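The director of *Viltine* cut the film in a rented room above a bicycle shop, and the room shows up in it once, near the end. "I wasn't going to be in it at all," she says. "Then I needed to get from one reel to the next and had nothing else."

*Viltine* is a documentary about a traveling cinema that went from village to village with one projector and a box of borrowed prints. It screens this month at Tinditby, a small festival that shows mostly first features. The director found the material by accident, in a storage unit rented by the Van Beek company, which used to repair projection equipment.

"There were 30 cans," she says. "Most had shrunk so badly they couldn't be run. We got usable pictures from 7."

The footage was shot by the projectionists themselves, mainly of audiences arriving and chairs being set out. None of it has sound. She spent the first winter trying to add some, then took nearly all of it off again.
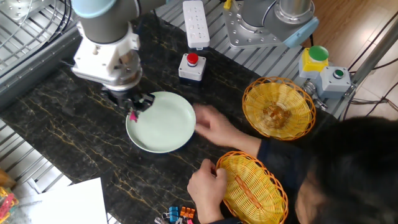
"I had footsteps, I had coughing, I had a dog," she says. "It felt like I was lying about people I had never met. So the reels are silent now, and you hear the interviews only over new footage."

The interviews were filmed in Vundgate, the last stop on the old route. She went four times, usually alone. Some people there remembered the screenings well and disagreed about which films they had seen. She left the disagreements in.

Money was slow. A regional grant paid for the scanning, and she taught editing classes to cover the rest. The first cut ran close to three hours. A friend watched it and asked for the 2 scenes he liked best to be longer and everything else shorter.

"I was angry for a week and then I did it," she says.

She hasn't settled on another project. The cans that couldn't be run are in cold storage, and she has asked a lab to look at them again in the fall. For now she is driving the film to screenings herself and staying afterward for questions, most of which are about the projector.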